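Matching stain between old and new pieces

Woodworking and Finishing > Stains, Dyes and Topcoats

golnar_j
March 2020
I have a dining set from my aunt, dark red gloss, probably refinished at least once. I want to build a small side cabinet to stand near it and I can't decide whether to try matching the red or go light and let it contrast. I tried one test board with a red mahogany gel stain and it came out pink. Second board was sanded to 600 before staining and it hardly took any color. What am I doing wrong, and is matching even worth it?

Rampersad302
600 is your problem on the second board. You polished the wood shut. Stop at 150 or 180 for pigment stain. The pink on the first one is what happens when you put red over pale wood with no brown under it. What species are the boards?

golnar_j
Maple. It was what I had.

Rampersad302
Maple is about the worst thing you could pick for this. It blotches and it doesn't take pigment. Use dye.

a_tehrani
Disagree on maple. Plenty of old red furniture is maple or birch under the color. The trick is that the color isn't in the wood, it's in the finish. Toner coats, sprayed, with the dye mixed into lacquer. You can get as dark as you want and never touch the wood with stain.

Rampersad302
Sure, if she has spray gear. And when it chips you see a white spot. I've repaired enough of those to never want to build one.

babak_m
Golnar, I'd vote for contrast. A near match looks worse than no match at all. People walk in and see two reds that are a little off and that's all they see. Honey brown next to dark red sits fine together, and so does light oak. 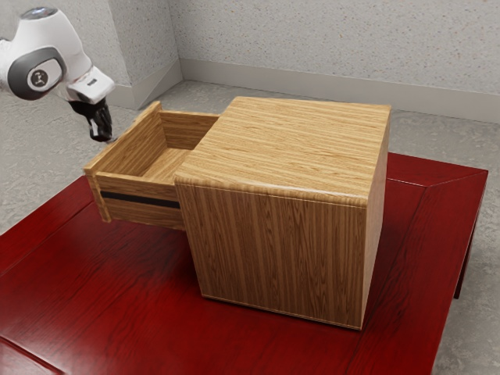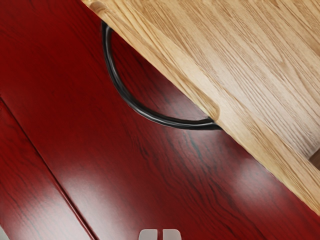

Keep the sheen the same on both, or close to it. That matters more to me than the color. If the table is full gloss and the cabinet is a dead flat oil finish, the cabinet will look like it isn't done yet. I did a honey colored chest in satin to go with a gloss table for my brother and ended up rubbing out 11 more coats of wiping varnish over the winter to bring it up. It took from November until he stopped asking about it.

a_tehrani
11 coats of wiping varnish is three coats of brushed varnish with extra steps.

babak_m
It was in the basement with a furnace running. Brushed varnish down there comes out like sandpaper. Wiping was the only thing that worked in that room.

golnar_j
The sheen point is useful, thanks. The set is very shiny. I'd assumed I would do a satin because it hides more.

negin_abbasi
It does hide more, and I'd still do satin. Gloss on a cabinet top shows every ring and every crumb. My kitchen island is gloss and I wipe it after every meal — I would not choose it again. Nobody in my house has ever mentioned that the sheen doesn't match the table.

Rampersad302
Semi-gloss. Then both of you can be unhappy.

If you go light, run the grain direction past yourself before you cut anything. One sheet, top and sides laid out together, and mark the faces with chalk. A small box has so little surface that one panel running the wrong way stands out.

golnar_j
I was going to run the grain front to back on the top. Is that wrong?

a_tehrani
If it's plywood, do what you like. If it's solid, the grain on the top should run side to side, with the sides running vertical, so it all moves together. Front to back on a solid top over solid sides and you'll have a split in 2 years.

babak_m
Agree with this. And whatever you choose for color, finish the inside of the drawer with shellac only. Oil or varnish in a closed drawer smells for months and the smell gets in cloth.

negin_abbasi
Yes to shellac. Mine is a linen drawer and the napkins smelled like linseed until I stripped it.

golnar_j
OK. Going light, probably white oak, semi-gloss, shellac in the drawer. I'll give the maple to my neighbor. One more question — does white oak need the pores filled for semi-gloss?

Rampersad302
For gloss, yes. For semi, try a board both ways and look at it under a lamp from the side. I leave them open.

a_tehrani
I fill them. Make the board first.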